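From the Packing Shelf

Members' newsletter of the Druvano resale group, 10/7/23

In the last issue I promised to write something on tape, and several members have reminded me of this promise. So I will begin with tape, and afterwards come to labels and to the autumn collection day.

Most of us send parcels in boxes that had a different life before. A tea box, a shoe box, a box from a kitchen appliance, all of them are good if the corners are still strong. I have been reusing boxes since February and in this time I bought only one pack of new ones, for the glass lamps of Rongrong Zeng, because no old box was deep enough. The difficulty with an old box is that its flaps are tired. They were folded and opened already, and one strip along the middle will not hold them on a long road.

My habit is now to go around the box in both directions, and then one more time over the ends. The tape we buy together from Wurov is the yellowish clear kind, and it can go over printing, over old marks, over everything, and you still read what is below. When the small parcels are finished I put them together on the white shelf, where I can turn each one and check the ends with my fingers. 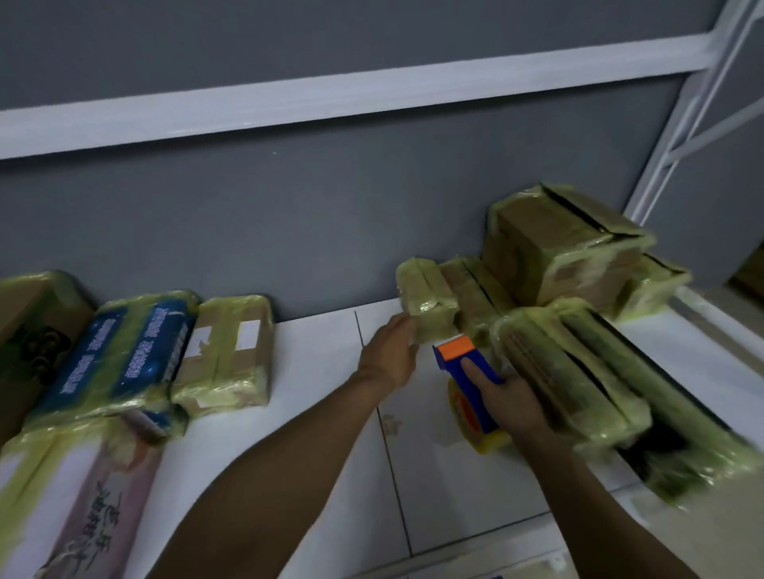 Jingyi Wei wrote to me that she finds this too much tape. "I receive parcels like this and I need a knife and ten minutes," she says. "For a scarf or a book, two strips are enough, and the person who opens it will thank you. Please think also about the paper recycling, because they do not like a box which is half plastic."

I think she is right for soft things, and I have changed my way a little after her letter. For clothes, I close the middle and both ends and then I stop. For anything hard, with weight, or with a cover that can slide, I still go all the way around. We had 15 complaints last winter about parcels that arrived open, and I answered every one of them myself, so I am maybe more careful than is necessary.

A few words on how to hold the dispenser. Many new members pull the tape into the air first and then try to lay it down, and it folds on itself or catches the sleeve. It is easier to start with the roller against the side of the box, with your other hand flat on the top, and to press while you pull. The box stays in its place and the tape comes out straight. At the end, turn the wrist down so that the teeth cut in one movement. If you saw with it from left to right, the edge becomes long threads, and the next piece will start badly.

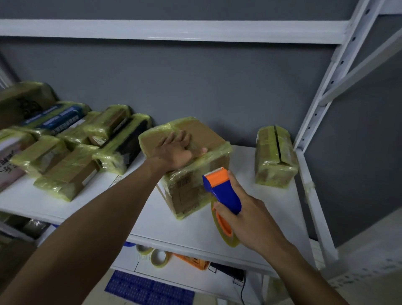

Please change the roll before it is completely finished. The last turns are often wrinkled and do not stick well, and I keep them for closing bags at home.

Now to labels. It is allowed to tape over the label to protect it from rain, but the barcode should have one smooth layer over it and no more. With several layers, or with a fold across the lines, the scanner at the Su counter may refuse it, and the parcel goes to the side to be typed in by hand. This costs a day, sometimes two. I now wrap first and put the label last, on the largest flat side — never over a corner. If the box has an old label, remove it or cover it fully with paper.

The autumn collection is at the Trulard building, entrance from the yard. We expect some 300 parcels, and last year it was 200, so please bring yours closed and labeled. The tables near the door are only for people who must still write an address. Small parcels go on the shelves and heavy ones stay on the floor by the wall.

There are 29 rolls of tape left from our common order. If you would like one, write your name on the list at the entrance, and pay when you take it. Clean boxes of middle size are also welcome, folded flat if possible. We have enough very large ones.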